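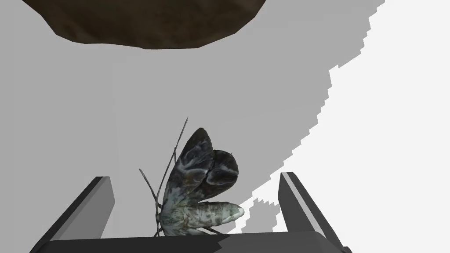 moth in the gripper, Plunura sim, wrist view

Plunura sim pack, worth paying for?

skonedville_lab
19 May 2026
Been on the trial 11 days. The moth is from the insect add-on. Wing pattern is great, legs and antennae modeled too. Fingers are wide open there, havent got a close I like yet. License is $1,110 a seat. Anyone here paid?

bae_rig
Paid in April. Models yes, contact no. Anything thin goes right through the fingers unless you drop the timestep. Then it crawls.

M. Ferraro
Disagree with bae. Default contact is fine if you set finger friction yourself. Took me 15 minutes. Did you read the grasp notes?

bae_rig
read them. they're for boxes

clirnanach
What's with that stair-step edge between the gray and the white? Shadow map?

skonedville_lab
Shadow res I think, I'm on the low preset. Havent tried high. Brown lump up top is low poly too, the moth is clearly where the effort went.

clirnanach
If you train on camera input that edge matters. I'd want it fixed before paying anything.

Adelino Coelho
Depends what you train. I randomize backgrounds anyway, never cared. Support is my gripe. 3 tickets, one answer.

M. Ferraro
Got mine answered same day, so who knows. @skonedville what friction are you using?

skonedville_lab
stock. will change it tonight and post teh numbers

bae_rig
post the timestep too pls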